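Viera Šťastný
September 2, 2021

3. Workcell and Procedure

3.1 Setting

The build occupies one bay of the Stotine shared workshop, which is open to its members day and evening. The bay had to stay usable by other members between sessions, so nothing was bolted to the floor and no safety cage was fitted. The table was chosen first and everything else was placed around it. We covered the top with a dark green cloth after early tests on bare wood, where a towel edge would slide away from the fingers as they closed. Green was picked mainly for color contrast. Our segmentation step is a plain hue threshold followed by removal of small regions, and a tan towel on green needs very little tuning.

The arm was bought used. Its controller had been replaced once already by the previous owner, and we replaced it again with a Gomesel board, which accepts joint targets over a wired network link. The fingers were made in the workshop. Three earlier finger shapes were dropped, two because they were too blunt to get under a hem and one because it cracked at the root. The current shape is narrow enough to enter a shallow fold but still has enough flat area to hold a towel by a single layer.

3.2 Cameras and calibration

Fixed cameras watch the workspace from different sides, and a further camera looks down on it from above. The overhead view gives depth as well as color. Depth on shiny black surfaces is poor, and we discard any reading that falls within the known outline of the arm before computing grasp points. Calibration was done with a printed board moved by hand through 19 poses. We repeat it whenever a stand has been bumped, which in a shared room happens more often than we planned for. A short check routine, in which the arm touches two marks on the cloth, tells us whether a new calibration is needed.

3.3 Grasping and lifting

Each trial begins with a towel dropped onto the table from a height of roughly 70 cm. The planner, which we call Ustetti, looks for a woven border in the color image and proposes a grasp point on it. If no border is found, it proposes the highest point of the pile instead. The fingers open, descend at a fixed angle, close, and lift straight up at a constant speed. Figure 2 gives views from the cell.
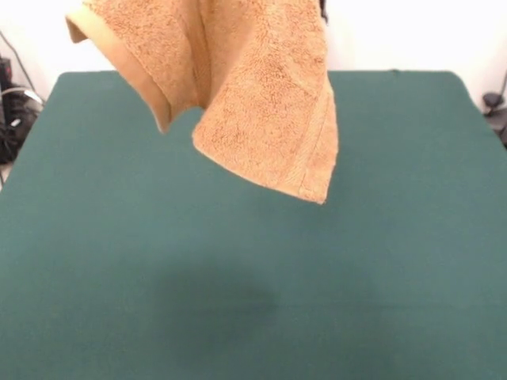
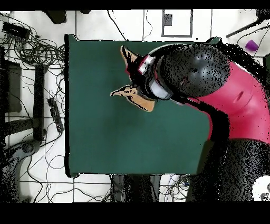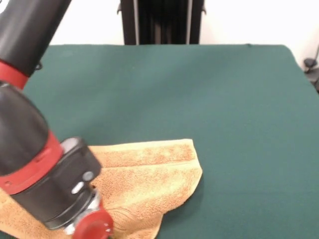 Figure 2. Views of the work area: towel hanging over the table (first), open fingers over the green surface (second), finger on the cloth (third).

The lift height is set in software and is the same for every trial. A lower setting was tried and dropped, because a long towel would still be resting on the cloth when the hanging image was saved, and the lowest corner could not be found. After the lift the arm waits 2 seconds for the swing to die down. Longer waits made no difference to corner detection and slowed the sessions.

Grasp depth turned out to matter more than grasp position. If the fingers stop too high, they catch only the loops of the terry and the towel drops off during the lift. If they go too low, they press into the table covering and can pick up the covering along with the towel. We set the depth from a force reading at the wrist, stopping when it crosses a threshold found by trial. The threshold was then left alone for all of the results in Section 4. It was set on new towels and we did not adjust it for older ones with a thinner pile.

3.4 Trials

We ran 79 trials with the final fingers. A trial was counted as a success if the towel was still held at the end of the wait and at least one free corner had been marked by the detector within a hand-checked region. Trials stopped by the operator were counted as failures, whatever the reason for stopping. The operator was the same person throughout and stood out of reach of the arm with a stop switch in hand.

For comparison we also ran the Vondráček method, in which the towel is always taken at the highest point of the pile. The same arm, fingers and lift speed were used, so that the two methods differ only in where the towel is grasped. Towels were taken in a fixed order from a stack and returned to the bottom of it after use. They were not washed during the trials, and some wear on the loops near the borders is to be expected by the end of the series.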